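January, bench notes, cont.

Drying trial on the Trudard shelf dryer, second batch. Stone fruit halves this time, cut side up, skins on. Starting mass per tray 1,000 g, loaded at 7:10. Setpoint 47 C, fan on low. Sarberg balance zeroed before each weighing and checked against the 100 g mass. It read high by 0.2 g at the start and had drifted back by noon. I have not corrected for this.

Trays weighed hourly. Top tray is losing mass faster than the bottom, same as batch one. Swapping positions at the halfway point evens out the totals but makes the rate curves useless, so I left the trays where they were. Fiona Leckie thinks the baffle is set too far back. Will move it forward one notch for batch three and change nothing else.
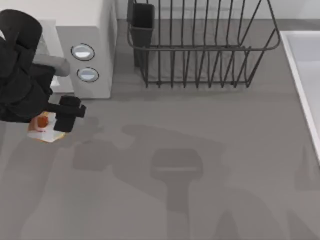 Fig. 2. Orange fruit on round white plate, rendered.

Hourly masses are in the Mathur sheet, tab 3. The 11:00 reading for the bottom tray is missing — door was open for the probe change and I skipped it. Do not interpolate. The probe now in use is the Trerent one with the short lead. It agrees with the old probe at room temperature but has not been compared at setpoint.

Case hardening on the smaller halves again. Surface leathery, center still soft when cut. Either the first two hours are too dry or the setpoint is too high for that size. Would like to try a lower fan speed, but low is the bottom of the range, so it means blocking part of the intake. Tape is fine for one run.

Water activity samples bagged and labeled by tray, 7 per tray, in the left drawer. Leave them sealed overnight before measuring. Last time they were read the same afternoon and the spread within a tray was as large as the spread between trays.

To do: compare probes at 47 C, order tray liners, ask Fiona for the batch one cut photos.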